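Disgorgement at Prurken: What the Consent Order Leaves Open 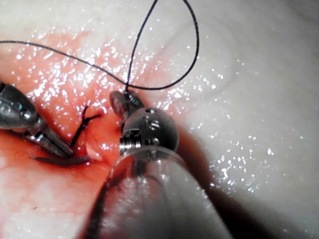 Golshifteh Kermani reads the order as a disclosure case with a trading case attached, and she thinks the penalty would have been the same without the second count.

214 shares | 6 comments

The order against Prurken, a maker of surgical devices, was entered on April 27, 2020. It covers two matters. The first is revenue booked in November on units shipped to a distributor, Aneck, under a side letter that let Aneck return the goods for full credit. The second is the sale of stock by a former sales manager before the restated figures were released.

Under the side letter, 315 units could be sent back within 100 days. Prurken recorded the full price at shipment. The accounting rule is not in dispute: where the buyer holds an open right of return and the seller cannot estimate returns, revenue waits. Prurken had no return history with Aneck on which to base an estimate.

Kermani's point concerns who knew of the letter. The order states that it was kept outside the contract file and that the outside auditor, Fontes, did not receive a copy. It does not say who signed it. Prurken neither admitted nor denied the findings, and the text gives private plaintiffs little to plead on intent.

The trading count is narrower. The manager sold 1477 shares, 13 days before the restatement. Disgorgement was set at the loss avoided, measured against the closing price on the day after the news, plus interest. Some defense lawyers argue for a longer window, on the ground that thinly traded stock takes more than one session to settle. The order does not address the argument.

A second distributor, Dramavby, had similar terms in draft. Those terms were never signed, and the order mentions them in a footnote only.

6 comments | Share this article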